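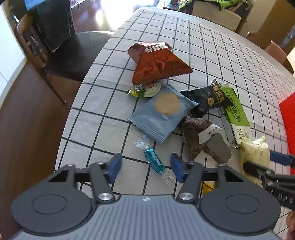

Slide 1. Scope. This talk covers how we seeded and scheduled the Custine Open, a 32-draw squash event on four courts, and what we changed after August's qualifying weekend. Figures are from our own match sheets. Keep the opening short: 80 seconds, then move on. For the court grid, ask people to think of a white tablecloth printed with black lines, with a wrapped candy set down on it. The cloth is the schedule, the candy is one match, and a match that runs long covers more than its own square.

Slide 2. Slot length. We began with 45-minute slots. Mean match time in the men's first round was under that, but the mean is the wrong number to plan from. Five-game matches set the delay for everyone behind them. New slot: 60 minutes, with 10 of those held for warm-up and floor check. Point at the right-hand column of the table.

Slide 3. Seeding. Seeds 1 and 2 go to opposite ends of the draw. Seeds 3 and 4 are drawn by lot into the remaining quarters. Seeds 5 to 8 are drawn as a group. No change for clubmates except in round one, where we allow a single swap between unseeded players. Expect a question from the Forow coaches on this. Answer: the swap is done before the draw is posted, never after.

Slide 4. Rest between matches. Minimum gap on the same day is 165 minutes, last point to first serve. Under the old plan the gap was measured from scheduled times, so a late finish ate into it. Thongchai Ongart lost rest that way on the Saturday of qualifying and still had to go on at the posted time. State the fact, do not discuss the result.

(Pause. Water.)

Slide 5. Court use. Courts 1 and 2 have the glass back wall and take all seeded matches from the quarterfinals on. Court 4 runs cold before noon – the ball stays slow, rallies get shorter. We now put juniors and plate matches on 4 after lunch only. Meesuk club uses the same rule on its end court.

Slide 6. Referees. Winners rest, losers mark the next match on that court. This worked in rounds one and two. From the quarterfinals on we use appointed referees, one per court, plus a marker. Let calls per game are on the handout, page 2. Skip if short of time.

Slide 7. Software. The draw was kept in Grondard and printed twice a day. Live scores were entered by hand at the desk. If asked about cost, take it after the session.

Slide 8. Open items:

- plate event start time, still clashes with the women's semifinals
- spare ball stock per court
- who signs off a court as too damp to play

Leave slide 8 up during questions.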